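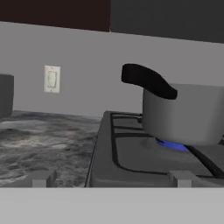 Wrist view with the burner lit and the pot in place.

Forum > Simulation > Kitchen Tasks > Safety Rules
Filed under: good practice, heat sources

Clearance rule around a lit burner in simulated stove tasks?
Posted by prirnunham_lab, 2 Aug 2025

Our task sheet for Skiraven says the arm must "keep a safe distance from an active burner." It gives no number and does not say which part of the arm counts. We have 203 episodes to grade and two graders who disagree. Is there an accepted way to write this rule?

3 comments | 4 shares

Rasa Ozoliņš
Write it as a keep-out volume attached to the burner, active only while the flame state is on. Check every link of the arm against it, including the wrist and finger bodies. Log the minimum distance for each episode and let the script apply the limit. We use up to 9 cm of margin outside the grate, set per task in the Bovton config.

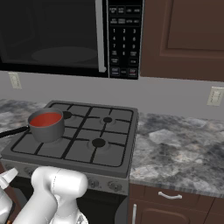 Handle direction needs its own line in the sheet. Graders tend to look only at the flame and miss what the arm could catch on its way past. With the saucepan on the left burners and its long black handle running out to the left, the same side as the arm, the handle should get a separate contact check. Record any touch that is not a planned grasp, and treat spilled contents as a fail even if the pot ends upright.

paju_user
Just use collision checking, it covers this.

tmk
Collision checking only reports contact. A gripper can pass straight through the flame without touching anything solid, so you need the volume as well. Also state whether the rule applies during the reset. Ours did not, and we had to regrade a batch in April.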